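Natby Wrist Set – README

Version of Thursday, August 14, 2025
Maintained by Evelien Declercq and Tarık Ekinci

Natby is a collection of short recordings made from the wrist of a two-armed robot. We use it to train a policy which must work with a second arm close to the hand, and often inside the same view. Please read this file before you download the larger archive. It is not long, and it answers most of the questions which we receive by mail. 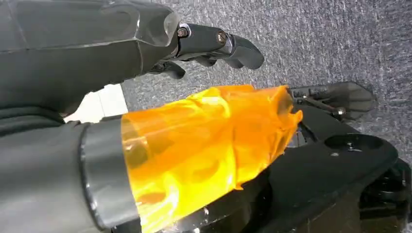
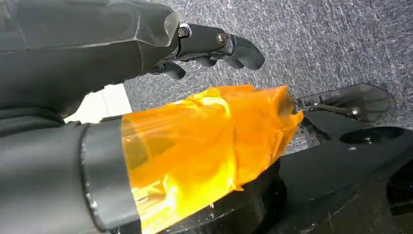 Both from the wrist view: the dark grey hand, the orange wrap, and the black gripper parts over the carpet.

What is in the set

The set has 2000 episodes. An episode is one attempt at one task, from the start signal of the operator to the stop signal. Most episodes are shorter than one minute. The longest are in the "recover" group, where the operator begins from a bad position and has to bring the hand back.

The episodes are divided in four groups of 500:

reach – the hand moves to a point near the other arm and stops
pass – an object goes from one side to the other
clear – the hand leaves a narrow space without touching anything
recover – as described above

Each episode has the video from the wrist, the joint positions, the commands which were sent, and a text label. There is no sound. We recorded sound in the first week, but the fans were louder than everything else and we removed it.

How the examples were gathered

All episodes come from teleoperation. Three operators worked in turns: Birdie Calloway, Serpil Sarıgül and Tarık Ekinci. A turn was never longer than 15 minutes, and after it the operator had to rest or do labelling work. In the beginning we permitted longer turns, and Serpil noticed that the movements became slower and more careless near the end. Those early episodes are still in the set and they carry the flag long_turn.

The operator sees only the wrist view on the screen and does not look at the robot directly. This was discussed a lot. With a direct view the operator works faster, but uses information that the policy will never have. Solène Texier wrote the first protocol with a direct view permitted, and changed it in July after the first training runs. Only episodes recorded under the second protocol are published.

What the wrist view shows

The camera moves together with the hand, so parts of the hand stay in the view during the whole episode. In many episodes they cover a large part of the upper left. We did not mask them and we ask you not to crop them before you have tried without cropping. In our own tests the policy used the fingers as a reference for distance, and the results became worse when we removed them.

Other things to know about the video:

Shiny surfaces. Orange film or tape gives strong yellow highlights, which change quickly when the hand turns. Glossy black parts have the same problem, but weaker.

Dark on dark. Black fingers in front of black parts have little contrast. Our automatic segmentation often joins them into one region. The masks in the folder masks_auto should be used with care.

Bright patches. Where a gap opens between the dark parts, a small area can be completely white. Exposure was fixed for all sessions and we did not correct it afterwards.

Labels

The text labels were written by the operators directly after each episode, in English, in one sentence. Evelien corrected the spelling but not the content. Two people may describe the same movement differently – one writes "move away from the gripper", the other "pull back the hand". We left this as it is.

For 80 episodes there is a second label from a different person, written without seeing the first. You find them in labels_double.csv. They are useful if you want to measure how much the labels agree.

The column success has the values yes, no and unclear. "Unclear" means that the operator could not decide from the wrist view alone. Please do not count these as failures.

Folder structure

episodes/ – one folder per episode, with video and joint data
labels.csv – main labels
labels_double.csv – second labels
masks_auto/ – automatic masks, not checked by hand
tools/ – reading script and converter for the Plestar format

Known problems

In some "pass" episodes the video starts a little later than the joint data. The file offsets.csv gives the correction, and the reading script applies it automatically. If you write your own reader, you have to apply it yourself.

The "clear" group is easier than we intended. A policy that only moves backwards reaches a good score. We advise to report the groups separately.

All sessions were recorded in the same lab in Mumberg. We do not expect that a policy trained only on this set will work in a different place, and we have not tested it.

Use

The set is free for research and teaching. For commercial use, write first to Evelien. If you publish results, please mention the version date written at the top. Corrections to the labels are welcome, and Tarık collects them for the next release, which will have the name Duman.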